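Wetbridge consulate open day: queue, carpet, one good map

2018-12-19
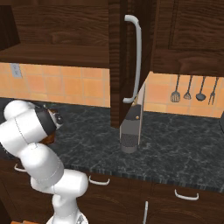
Got there late. Bus from the station only goes as far as the river so walked the last bit, uphill, wrong shoes. The Trirngate consulate opens its doors to the public once a year and I'd missed it the last 2 times, so was not going to miss it again.

Queue out the gate. Bags through the scanner, phone in a tray, passport looked at and handed back. Then a long wait in the visa hall, same plastic chairs as any other day except someone had put out biscuits. Groups of 20, strictly. I was in the third group.

First stop the passport counter, from the staff side. Smaller than you'd think. Drawers of forms, a stamp on a chain, a height chart for kids' photos. The guide said they do 1,000 passports in a busy month, April being the worst, everyone renewing before the summer holidays. Lost passports are a seperate desk. Bring a police report, she said it three times.

Then upstairs. Reception room is the one everybody came for. Green carpet, very long table, the old trade agreement under glass. Signed here, apparently, then signed again in the capital after a mistake was found on page 3. Both copies on show. Couldn't get near enough to read the mistake.

Good map in the corridor, hand coloured, showing the border before the river was moved. Wetbridge is on the wrong side of it. Stayed there too long and had to catch up with my group.

Asked about the move. The Michalík building down by the harbour has been talked about for years and the local paper had it as settled. Guide said the lease here still has time to run and no decision has been made. Same answer to the man behind me, who asked it louder. He wanted to know who pays for the police van out front too. City does, on event days. The rest she'd have to check.

Short talk at the end on what a consul can and can't do if you get arrested overseas. Can visit you, can give you a list of lawyers, can call your family. Can't get you out, can't pay your fine. Most useful part of the day and half the group had allready left for coffee.

Coffee was in the garden, by the way. Cold but nice. Paper flags for the kids, a stand from the Varero cultural society selling cookbooks and honey. Bought the honey.

Out by the side gate, got my phone back, missed the bus. Next open day not announced yet, they put it on the notice board by the main gate first and the website some time after. Take photo ID or they won't let you in, two people ahead of me got turned away.

Related
Harbour site: what the Michalík owners have said so far
Wetbridge council votes on road closures for state visits
Renewing a passport at the Trirngate consulate
Varero cultural society winter program
Town hall open day, a few notes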